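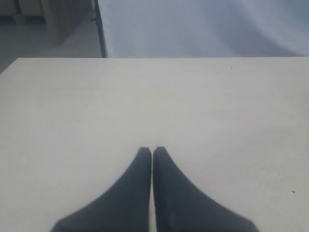 12/17/19

The Bromero gripper has made 3480 cycles since I changed its fingers in October, so last night I did the small service again. I write it down mainly for myself, as I always forget the order.

First I send the arm to the home position and switch off the air. Then I wipe the fingers with a dry cloth - no alcohol, it made the old pair sticky. After this I close them slowly and look at the gap from above. If one tip stands higher, I loosen the screw on the Krawczyk adapter and begin again.

The closed position was 971 in my notes and I left it so. Open is still 1467. 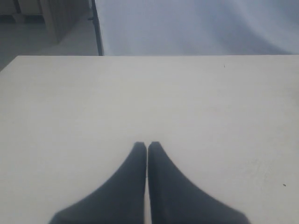 Fingers closed over the white table, with a narrow gap between them.

Next I must look at the cable, which rubs a little at the elbow.

Recent posts
Choosing a table for the Bromero
My Flemar compressor is too loud
First week with the Prustance controller

This blog uses cookies. By reading on you accept them. OK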